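Golau Hand-Held Gripper Kit

Printed fingers, brass inserts, soft-edged grip – made for the home bench and the shared shop

In stock. Ships in 9 days from the Dasunura workshop.

We started making the Golau for people like ourselves, who have a corner of a garage or a bench at the local shop and would like to get a real gripper going without spending a whole winter on the mechanics. You hold it in your hand, you squeeze, the fingers close, and you find out very quickly what your design is good at picking up and what it would prefer to leave alone. Once you're happy with how it grabs things, the same head bolts onto an arm, so none of that fiddling goes to waste.

The kit comes as a bag of printed parts, a bag of hardware and a paper booklet (yes, paper, so you can get glue on it). Most folks put it together over two evenings. If you've built one of our older Salmont kits, you'll recognize the linkage right away, although the pivots are tighter now and the fingers come off with two screws apiece, which was far and away the most common request we got.

What's in the box

Two matte black printed fingers with the threaded inserts already set
Two flat black finger pads, plus a spare pair
Linkage set and housings
White metal mounting plate, drilled
Hand grip and trigger
Bag of 21 screws, with a couple more than you need
Hex key and booklet

About the fingers

The fingers are printed in-house at a slow speed, and we set every brass insert with a heated press before the parts go in the bag. We used to leave that job to the builder, and we heard plenty of stories about crooked inserts and melted corners, so now it's done for you. The pads sit at the inner side of each finger and can be swapped whenever they wear down or when you'd like to try a different material. Cork works nicely, and so does a bit of bicycle inner tube if you have one lying about.

A tall tube on a block of wood makes a very good first target. Set it upright on the bench, open the fingers wide, and bring them in until there's a pad on each side before you begin to squeeze. Go slowly the first few times and watch whether both pads arrive together – if one gets there early, loosen the linkage screw on that side a quarter turn and try again.

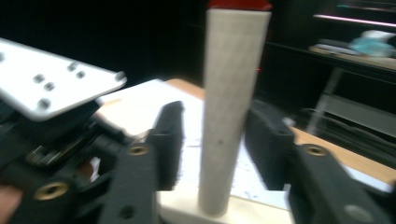 Fitting it to an arm

The mounting plate has several holes so that you can shift things around to suit your own build. It bolts straight onto the Doherty bench arm, and for anything else we'd suggest cutting a cardboard template first and checking it against your wrist flange. Use the short screws from the bag here, as the long ones will run into the housing.

Good to know

Assembled weight is nearly 18 ounces with the hand grip on. The print files for the fingers are included with every order, so please do stretch them, shorten them or make them ridiculous. Spare pads are sold in packs of 14. Replacement fingers are sold singly, left or right – please check which one you need before ordering, as the two aren't interchangeable.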